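Norkberg Home Bar Starter Set
Item 2791

If you have ever tried to make a proper iced drink for friends with a soup spoon and a cereal bowl, you already know why we put this set together! It has the things we reach for ourselves when the weather warms up, and it all fits in one kitchen drawer and a bit of shelf (well, the glass rack likes a spot of its own on the counter).

The heart of it is the stainless-steel ice scoop, polished all over, with a handle long enough to keep your fingers out of the cold. Then there is the pink bowl, which we like for crushed ice, and a smaller mint-green one for olives, cherries or whatever you like to drop in a glass.

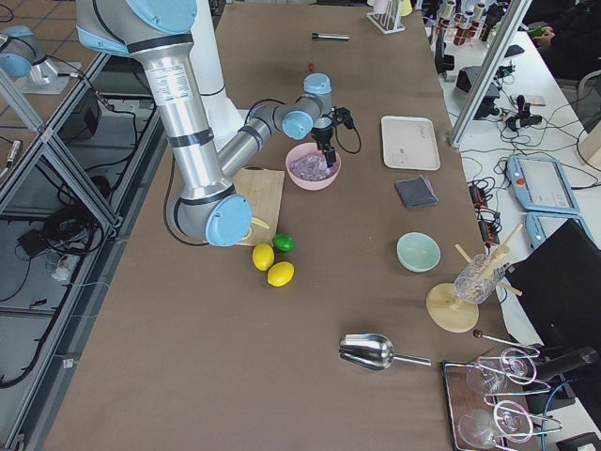 You also get a light wooden cutting board, just right for a lemon or a couple of limes, and a white plastic tray for carrying things out to the porch. The wooden drying rack has a round flat base and angled dowels, so a glass can hang upside down while you get on with the next round. We tuck in a dark gray cloth napkin too - you will want one within the first five minutes, trust us.

Fruit, ice and glassware are not included.

Care is simple. Wash the scoop and bowls in warm soapy water and dry the scoop with a soft cloth to keep its shine. The board and the rack should be washed by hand and never left to soak. A little food-safe oil on the board in April, before the season gets going, does it a world of good.
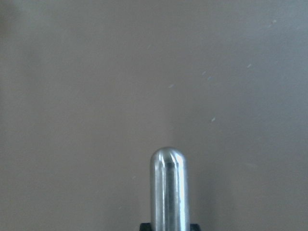
Price: $89
Free shipping on orders over $80, so this one travels free.
Ships from our Plalau warehouse within 7 working days.

The bowls can also be bought on their own, and so can the scoop, which makes a lovely little present for somebody who already owns everything else. If you would like to handle the set before you decide, come by the Evuvside shop and ask at the counter - we are always glad to take one down from the shelf for you.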